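Workstation upgrade checklist, Zetville office
Completed 30/08/2022 by Titilayo Nwachukwu
Covers the move to the new desktop release. Server checks are on a separate sheet.

1. Full backup taken before install
Pass. Ran overnight to the Prustora share. Three test files restored and opened.

2. Free disk space at least 15 GB
Pass with comment. Four machines in accounts were under the limit. So-ying Yu cleared old mail archives and they were checked again.

3. License count matches install count
Fail. We hold 396 seats and the console lists more devices than that. Several entries look like laptops replaced in April. Kyung-tae Cho to remove the old entries and send a new export.

4. Disk encryption on, recovery key stored
Pass. Keys show in the console for every machine sampled.

5. Local admin accounts removed
Fail. The "setup" account is still enabled on both front desk PCs. Disable it and record the change in the ticket.

6. Screen lock set to 600 seconds or less
Pass. The policy applies after the first restart. Users who only signed out did not have it yet.

7. Printer drivers
Pass with comment. Label printers need the older Lirnora driver. The new one installs without an error but prints blank labels. Keep the old package until the vendor replies.

8. Antivirus running and up to date
Pass. 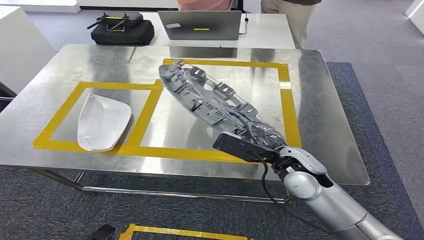
9. Automatic updates
Pass with comment. Updates are held back seven days for the pilot group and fourteen for all others. Mi-kyung Ban asked for a longer hold on the payroll PC. Not agreed yet.

10. Old install files deleted
Not done. Some 200 GB can be freed on the file server once rollback is no longer needed. Leave in place for now.

11. User notice sent
Pass. Sent by Soo-ah Yook. The help desk extension in the first notice was wrong and a corrected copy went out the same day.

Open items: 3, 5, 9, 10
Recheck of items 3 and 5 to be done before the Lim building is started. Use the same form and attach the license export.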